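### 4.2 Finger geometry and the clutter set

The second comparison swapped the fingers and left everything else alone, a discipline we had promised ourselves in September and managed to keep for most of the trials. The Trumov fingers are angular and stiff. The Jirley fingers, which had won every benchmark in Section 4.1, are soft, agreeable and shaped for cubes. Few people outside a robotics lab own many cubes.

We therefore assembled a clutter set from what the Hindville storeroom would part with: microphones, stands, mounts and an unreasonable amount of plumbing. Each finger pair made 368 grasp attempts under the same Chukwu controller, with the closing force held constant and the operator's opinions recorded separately. Setsuko Mizuno ran the teleoperation and Pylyp Tkachenko scored the grasps without being told which fingers were fitted - a blinding procedure that lasted until he looked up.

Handles gave neither pair much trouble. Mounts and connectors were another matter, as they offer a short stub to hold and a wide, awkward top that would prefer to be facing the other way. The soft fingers tended to roll off the stub. The stiff ones held it, at the price of needing better alignment from an operator who by 4 pm had little left to give. We scored rotation in the grasp as a partial failure, and would do so again despite the correspondence it caused.
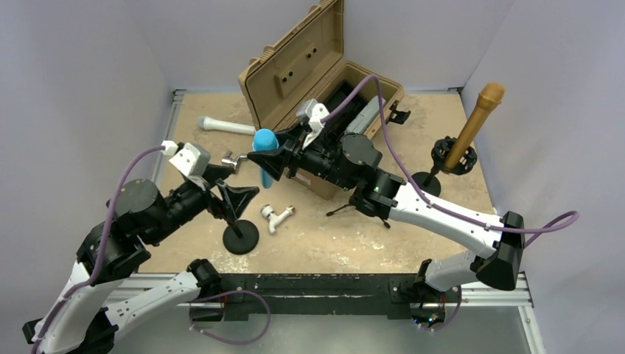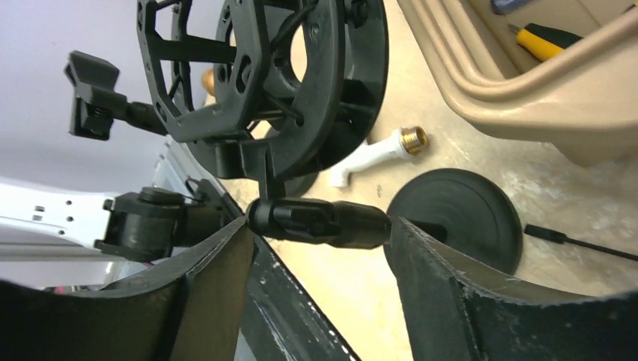 **Figure 2.** Objects from the clutter set in the grasp. First image: a blue microphone in the right gripper, the left gripper open. Second image: wrist view of a connector held between the fingers, with the shock mount attached above it.

Would softer pads on the stiff fingers have given us both behaviours at once?

Only in part: padding reduced slip on smooth handles, but it also hid the edge of the stub from the operator and made alignment slower.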